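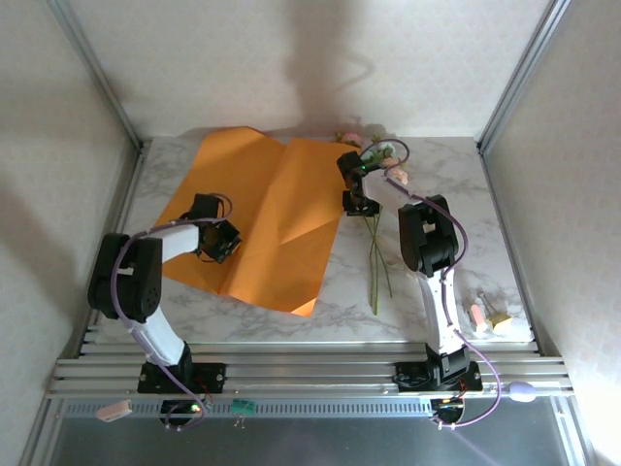 A reader at Tellgate wrote in to ask why her blurb, all 229 words of it, got no clicks when every writing guide had told her to "hook the reader". I have my doubts about hooks. Try this with your romance blurb instead.

Cut it to 50 words. Name the heroine, the place and the trouble she's in — then stop. Drop the best friend and the dog.

Next, strike out "heartache", "secrets" and "second chances". If nothing is left, the problem may be the book.

Read it aloud. It should take 20 seconds.

Leave it alone until January if you can bear to. Pillon's paid blurb course says 9 drafts. I did three for Drarkwood and couldn't tell the last two apart.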